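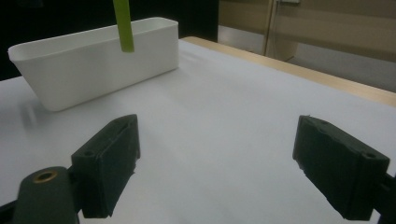 What We Throw Away at Lunch: A Food Waste Study at Oyewole Hall

Student project report by Muthoni Swai
Course supervisor: Ngozi Okafor
Submitted 6/9/21

1. Why I picked this subject

I grew up in a house where you did not leave the table until your plate was clean, and if you could not finish, your portion went into the soup the next day (my grandmother's soup was never the same twice, and we loved it for that). So when I started eating lunch at Oyewole Hall in my first year, I was a little shocked by the tray return. Whole bread rolls, apples with a single bite out of them, rice by the scoopful. I kept thinking about it, and when Ms. Okafor asked us to choose a project that we could carry out with our own hands and very little money, I knew right away what mine would be.

My main question was simple. How much of the food served at lunch is thrown away, and does it change if people are allowed to choose the size of their serving? I also wanted to know which foods come back most often, mainly out of nosiness, but it became one of the more useful parts of the work.

2. How the study was done

The kitchen at Oyewole Hall serves lunch on weekdays. I was given permission to stand at the tray return for two weeks in April and scrape plates into bins, one bin for each kind of food: bread, vegetables, meat and fish, starches such as rice and potatoes, and fruit. At the end of each lunch I weighed the bins on the kitchen scale and wrote the weights in a notebook. Liquids were left out, and so were bones, peels and cores, which I put straight into the compost.

In the first week nothing was changed. In the second week the kitchen staff asked each person, "Regular or small?" before serving. There was no poster and no announcement, as I was worried that people would behave better than usual if they knew they were being studied. The price was the same for both sizes, and anyone could come back for more.

I should mention that the menu was not the same in both weeks. The kitchen follows a plan from its supplier, Skumholm, and it could not be moved around for my sake. I tried to compare days with similar dishes, but it is a weak point and I want to be open about it.

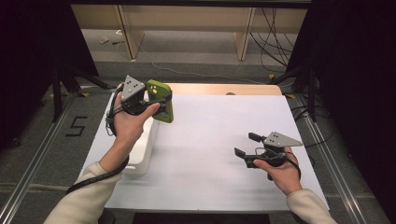 3. Results

On the busiest day of the first week the kitchen served 570 lunches, and on the quietest day of the second week it served 425. With such a difference in numbers it would be unfair to compare the bins directly, so I divided each day's weight by the number of lunches served. By that measure there was less waste per person on every day of the second week except one, which was fish day. Fish day was bad in both weeks! I tasted the fish myself and I thought it was perfectly nice, but I seem to be in the minority.

Starches were the heaviest bin almost every day. Bread came next, and fruit was lower than I had expected from my first-year memories. Vegetables depended a great deal on how they were cooked. Roasted carrots hardly came back at all, and boiled ones came back in heaps.

The cooks told me that many people who chose "small" looked relieved to be asked. Several diners said to me at the tray return that they had always found the servings too big but felt awkward about saying so with a line behind them. I had not planned to collect comments, so I only have the ones I remembered to write down, and I wish I had kept a proper page for them from the start.

4. Problems along the way

The kitchen scale stopped working on the second day, and I had to borrow one from the Cloltivetti bakery across the street, who were very kind about it and also gave me a bun. I checked the two scales against each other with a bag of flour once ours was repaired, and they agreed closely enough for my purposes.

I was also late on one day because of a dentist appointment, and a cook scraped the plates until I arrived. She put the potatoes in with the vegetables, so that day is missing from the comparison by food type, though the total weight still counts.

5. What I would suggest

I would like the kitchen to keep asking about serving size, and they have told me they will do so until the end of the term. I would also like to see the bread moved to the end of the counter, after the hot food, so that people take it when they already know what is on their plate. If another student wants to continue the study, I would be glad to hand over my notebook and my spreadsheet. Please run it for longer than I did, and ask the kitchen early for the menu plan.

My warm thanks go to the cooks and dishwashers at Oyewole Hall, who made room for me at their busiest hour, and to Ms. Okafor, who read three drafts of this report and asked me to shorten every one of them.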